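Speaker notes – "The Sink Is the Kitchen", Drurnbridge shared spaces evening
December 30, 2025

Slide 1. Title. Wait for the folks in back to get their coffee. Say hi, say thanks for coming out in the dead week.

Open with the question: who here shares a kitchen at work? Hands up. Okay, keep your hand up if you've ever rinsed a mug that wasn't yours. (Let them laugh. If they don't laugh, just keep going.)

I look after the kitchens for the Kombo building, 11 of them over three floors, and I've ended up with a lot of opinions about sinks. I used to think the fridge was the problem. I'd go in on a Friday with a trash bag and feel great, and by the next week people were complaining again, and what they complained about was the sink.

Slide 2. The November survey. We sent one question to everybody – "what bugs you most in the kitchen?" – and got 2189 answers from all the Kombo and Samamer sites. Don't read the whole chart. Just say sink stuff won by a mile, and yes, somebody wrote a full page about forks.

Slide 3. What we tried first. Signs! So many signs. I laminated 14 of them. Skip the cat one if running long.

Then the rota, which lasted until the first long weekend. Then the nice basket for dirty cups, and of course it filled up with dirty cups and stayed that way. Tell the Samamer story here if the room feels friendly.

Slide 4. What we do now. Talk slow, this is the part people write down.
Soap by the faucet, always. Go for a bottle you can see through so you know when it's getting low.
One sponge. When there are three, they all get gross.
Paper towels standing up, on a holder, close enough to grab with wet hands.
Tea and snack packets go at the back, against the wall, in some kind of box. Anything up front gets splashed.
The front of the counter is for the cup you're using right now.

Slide 5. Picture slide. Give them a few seconds with it before talking.

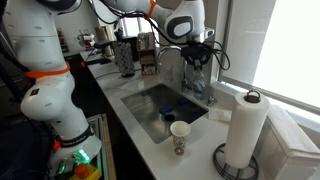 Soap next to the faucet, sponge in the basin, towels on a stand, packets at the back.

Point out the paper cup in front of the sink, I love the print on it. Then ask where they'd keep the sponge. I go back and forth on this – I like a little dish on the side, but the Kirno kitchen keeps theirs in the basin and they get fewer gripes than I do.

Slide 6. Money. Our supplies budget is 3000 a year for all the kitchens, and most of that is paper towels. Somebody will ask about cloth ones. Short answer, who's taking them home to wash?

Questions. Repeat each one into the mic, I forgot last time.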